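**FOR IMMEDIATE RELEASE**

10/09/2020

# Lenisora opens Skoryk, its practice kitchen for robot arms, to everyone

STUNDOMLEY — I've been told a press release should sound like it came from a company. Well, this one comes from me, Shazia Rizvi. I started Lenisora with Yae Takagi, and I'm too excited about this one to hand it over to somebody with a style guide!

So, the news. Skoryk, our simulated kitchen for people who teach robot arms to pick things up, comes out of its closed trial today. Anyone can sign up, download it and start running tasks tonight. You get the kitchen, a tabletop arm with a gripper, a set of household objects and a task editor that Yae has rewritten more times than she'd like me to mention in public (sorry, Yae).

If you work with arms, you know how a week usually goes. You set up a table, you run a grasp, the thing rolls off, you pick it up, you put it back almost where it was. Then somebody borrows the table. I did that for years, and I still have a soft spot for it, but I don't miss crawling under benches after a runaway cylinder. With Skoryk you press reset and everything goes back exactly where you had it.

The first release ships with 44 objects and 25 ready-made tasks. Some of them are easy, like lifting an upright cylinder off a counter. Others still beat us on a regular basis, and I won't pretend otherwise. Bananas are a pain. They're curved, they lean on whatever is next to them, and a grasp that's fine on one end is hopeless on the other. We spent a lot of February on fruit.

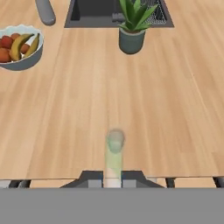

We also gave the gripper plenty of counter to work with. Our early kitchens were crammed with stuff, mostly my fault, because I love clutter and kept adding more of it. Melquiades Meléndez, our environment lead, finally talked me into starting people off with a long wooden countertop and lots of free space, then letting them fill it up as their controllers get better. He was right! In the editor you drag an object in, set how far it's allowed to wander between runs, and that's it. You can do the same with the lighting and the viewpoint.

A word from Melquiades, since he did the heavy lifting: "I wanted a kitchen you could mess up on purpose. Move the plant next to the sink, move it away again, see whether your arm still knows what it's doing. That's most of my day, and I like it."

During the trial, seven teams used Skoryk and logged 2252 practice sessions between them. One of those teams was Closta, who build kitchen helpers for people with limited hand strength, and they were not shy with their opinions (we have a very long shared document to prove it). Inna Boiko, who runs testing at Closta, put it this way:

"The first version annoyed me. Loading a saved layout took too many clicks and the object names made no sense. I complained, and they fixed both. Now I set up a layout before lunch and my whole team is working from the same one by the time I'm back. I'd still like more drawers."

More drawers are coming, Inna. I promise — they're next on the list, along with cabinet doors and a second counter.

**What you get**

- The Skoryk kitchen, with a counter and a sink
- One arm and gripper, with adjustable grip force and speed
- The full object set, plus import for your own models
- The task editor and saved layouts you can share with your team
- Session logs you can export as plain spreadsheets

**What it won't do yet**

Liquids, for one. Cloth, for another. We tried a dish towel and it behaved like a sheet of cardboard, so it stays out until we can do it properly. And please keep testing on real hardware too! Skoryk is for the practice runs and the silly mistakes, and your actual arm will always find some new way to surprise you.

**Pricing**

Students and hobbyists can use Skoryk for free. For everyone else it's $25 a month per seat, and you can cancel whenever you like from the account page. Trial teams keep their saved layouts and don't need to install anything again.

**About Lenisora**

We're a small software company in Stundomley making practice spaces for robot arms. Skoryk is our first product.

**Press contact**

Marta Symonenko looks after press at Lenisora. She can set you up with a review account, arrange a call with Yae or Melquiades, or walk you through a first task on a shared screen. If you'd like to talk to me, ask her for that too, and leave a little extra time, I tend to go on.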